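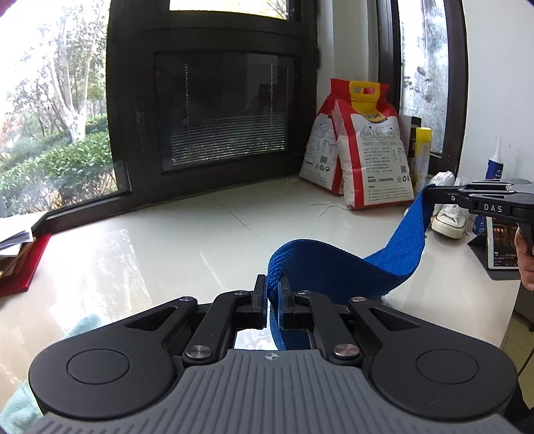

What is the best way to dry workshop towels when there is no line in the room?

Over a rail or a chair back, in one layer, with air on both sides. A towel left folded on a flat surface dries on the outside and stays damp inside, and after two days it smells.

9 Mar 2018 – back room, window side

I write this mostly for Ekow and for whoever takes the towels after me. It concerns the towels and the windowsill, which have become one subject, as everybody puts the towels there.

Towels first. I took one clean blue towel from the cupboard and weighed it dry: 217 g. Then I soaked it, wrung it by hand until no more drops came, and weighed it again: 667 g. So after a wringing which I considered a good one there is still 450 g of water in it. I was surprised. Rigoberto wrung the same towel after me, he has stronger hands, and the scale showed a little less, but I forgot to note the number. To be repeated.

I hung it over the rail beside the door at ten in the morning. By four in the afternoon the middle was dry to the touch, the hem was still cool. The second towel, from the same pack, I wrung in the same way and folded in four and laid on the tiles of the sill, as we usually do. At four it was wet. The tiles are glazed and take nothing in, therefore the water only stays under the cloth. When I lifted it there was a clear square of water below.

Conclusion for the towels: the rail. If the rail is full, two chair backs.

For folding, it goes better with two persons, each one holding an end, and one pull before the first fold. The pull takes out the wrinkles along the hem. Alone I fold against my chest and the corners never meet. The long side of our towels is 1160 mm, so they are rather long for one person with short arms.

Then the sill. I measured it because Rigoberto wants to order a shallow tray for it from Takell. The free length between the walls is 1743 mm. He should subtract some room at each end for fingers, otherwise the tray goes in once and never comes out again. I could not measure the depth well with so many things in front, I will do it after the clearing.

What is to be decided, thing by thing:

The two red and white paper sacks. They lean on each other and on the wall. If one is moved the other will probably fall, so take both together. I don't read Chinese and I did not open them. Ekow, please write on a piece of tape what is inside and stick it on. The one with the yellow handle is easy to carry, the other must be held from below.

Yellow spray can. I would not keep any can behind glass in full sun, even in March. Metal cupboard, lower shelf.

White canvas shoe. Where is the second one? A shoe should not be on the sill in any case. I propose the mat by the door.

Loose string. Into the drawer with the other strings, wound up, please not thrown in.

Books and papers, with the red book at the bottom. These can stay for now, but I would like them further from the glass. The Narska catalogue that was standing in the same window last summer became so pale that we could no longer tell the colours of the samples, and we had to ask for a new one.

White and blue tube. Belongs to nobody according to the two people I asked. I leave it until the end of March.

About cleaning the tiles: warm water with very little soap, then a second cloth with plain water, then dry at once. With more soap there comes a grey film, visible only from the side when the blinds are shut and the light is low. I tried the Bergeron powder on one tile in the corner. It cleans the joint very nicely but I have the impression that it makes the glaze a bit dull, so I stopped there and would not use it on the rest. Please look at this tile and tell me if you also see a difference – maybe it is only my eyes.

The joints near the wall need a small brush. An old toothbrush is good, the Erus brush is too wide and only touches the tile and not the joint.

Still open:
– repeat the wringing test with Rigoberto, and write the number this time
– depth of the sill, then the order to Takell
– does the teal cloth count as a towel or a rag? It is washed with the towels and I am not sure about the dye
– a second rail under the window, if the wall holds the screws

Ekow said he will try the wall with a small drill first, in a place which the rail would cover anyway.

Workshop notebook, back room – corrections to Ekow Darko or Rigoberto Quezada – © 2018 – Back to top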